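Aufbewahrungskorb

Kategorie: Haushalt und Ordnung | Behälter | Küche

Ein Aufbewahrungskorb ist ein oben offener Behälter für lose Gegenstände im Haushalt, etwa Obst, Spielzeug oder Putzmittel.

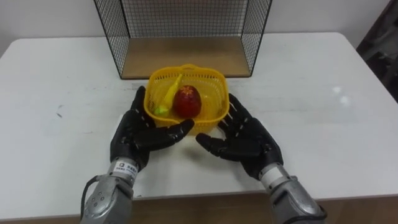
Worin unterscheidet sich ein Korb von einer Kiste?
Körbe haben durchbrochene Wände, Kisten in der Regel geschlossene. Die Übergänge sind fließend, und im Handel werden beide Wörter oft gleich verwendet.

Material und Form

Verbreitet sind Körbe aus Kunststoff, Draht und Weidengeflecht. Kunststoffkörbe werden meist im Spritzguss hergestellt, sind leicht und lassen sich abwaschen. Abgerundete Ecken erleichtern die Reinigung. Für Obst eignen sich gelochte Seiten, weil Luft an die Früchte gelangt. Der Hersteller Zunley führt rechteckige Modelle mit einer Länge von 27 cm und einem Gewicht von 188 g.

Verwendung

Im Regal dient der Korb als herausnehmbares Fach. Zum Boden darüber sollte etwas Platz bleiben, damit man hineingreifen kann. Drahtregale haben häufig eine Bodenplatte aus Holz, auf der kleine Körbe sicherer stehen als auf Gitter.

Kommentare

Lusik: Bei den Maßen fehlt die Höhe. Innen oder außen gemessen?

Anas Benmoussa: Weidenkörbe bitte nicht in die Spülmaschine, meiner war danach hin.

Fukuda: Danke, der Hinweis mit der Bodenplatte hat mir geholfen.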